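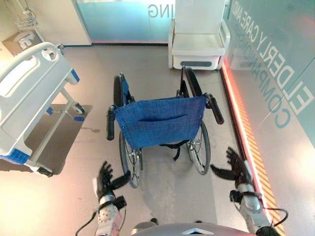 Ilse Rothe kept telling us the arms were the easy part, and that we should ask her about the planner. So I did. Tavix had let a group of us into its care demo area for two hours, and most of the talk was about software called Prurnutent, which decides where the hands go before they close on a wheelchair's push handles.

It works from the head camera and redraws the path whenever its guess at the handle position shifts. On the monitor the guess shifted a lot. I was told a fresh plan takes 520 milliseconds. Fine for a parked chair. I asked about one with a person in it, fidgeting, and got a slide.

The slide said 100 per cent success over 50 runs in simulation. Nobody had the figure for a real floor, with real glare on it. Rothe, to her credit, said glass walls still confuse the depth estimate and that she wouldn't sign off on a ward trial yet. The sales fellow beside her was talking about December.

I'd like to see the logs from the failed grasps. They said they'd email them. Stindivden, next on our list, at least lets visitors move the chair.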